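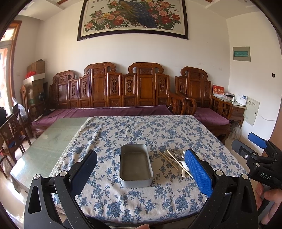
Book care tips: what works on old paperbacks and what doesn't

Most advice about looking after books is passed from one website to the next by people who have plainly never tried it. I have a spare room full of second-hand fantasy and romance, 800 paperbacks at the last house move, and over the years I've tested a fair amount of this stuff on copies I didn't mind losing. Results below, with the grumbling left in.

Musty smells

Bicarbonate of soda is the favourite. You're told to put an open dish of it in a box with the book, shut the lid and wait overnight. Overnight does nothing I can detect. Leave it for three weeks and there is some improvement, though I've had much the same from a box with no bicarb in it at all, kept in a dry room with the book stood up and the pages fanned out. Don't sprinkle it on the pages. You will be finding it in the spine for years.

Tumble dryer sheets tucked between chapters are worse. The book then smells of mould and fake lavender, and the sheets can leave a greasy mark. Cat litter (clean, obviously) is as good as anything sold for the job and a lot cheaper.

Sticky labels

Charity shop stickers come off glossy covers with a hairdryer on low and a bit of patience. Start at a corner and pull back flat against the cover. On matt covers I wouldn't trust heat or anything else, and I've stopped trying. Peanut butter gets recommended a lot. It does shift the glue, and then you have peanut butter on your book.

Lighter fluid on a cotton bud works on glossy covers too, with the window open and nothing lit. Test it on the back first. Antigoni Christodoulou, who runs the exchange shelf in Varnville, swears it is safe on anything. I have a 1975 gothic romance with half a title that says otherwise.

Creased covers and turned-down corners

Put a sheet of baking paper over the crease and rub with the back of a spoon, small strokes, light pressure. Then leave the book under something heavy until Thursday, or whenever you next remember it. The corner will lie flat. The white line where the ink has cracked will still be there, whatever the videos promise, and colouring it in with a felt tip looks fine for a week until it bleeds. 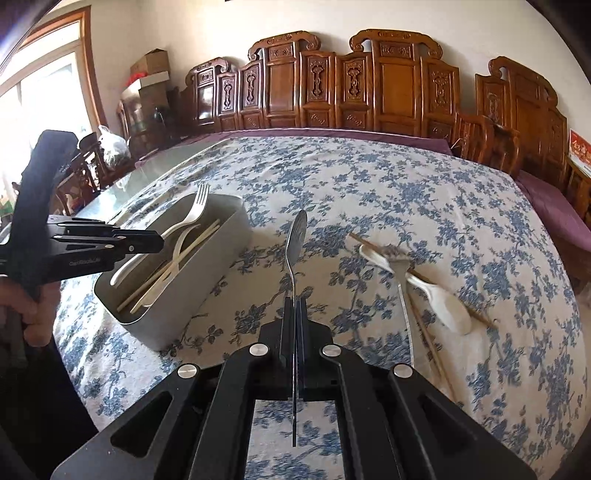
A stainless steel spoon, bowl end up.

Ironing pages is another one. I tried it on a cool setting with a tea towel over the top and got a page that was flat, slightly yellow and crisp as a poppadom. Weight and time do the job better.

Loose pages

Never use ordinary sticky tape. It goes brown and takes the print with it when it lifts. A thin line of PVA along the inner edge, put on with a cocktail stick, is enough for one page. If a whole section has dropped out, the old glue has given up and the rest will follow, so decide whether you want to mend it or just buy another copy. For most mass-market paperbacks it's the second - sorry.

Freezing for bookworm and silverfish

I'm less sceptical about this than I expected to be. Seal the book in a plastic bag, squeeze out the air, and freeze it for a good long stretch. Let it come back to room temperature before you open the bag or you'll get damp on the cover. Hiếu Tô wrote in last March to say three days was plenty. It may be, in his freezer. Mine is old and I leave them in for a fortnight.

Shelving

Upright, not too tight, away from the outside wall if you have the choice. Pull a book out by its middle and not by the top of the spine. Cedar blocks smell nice.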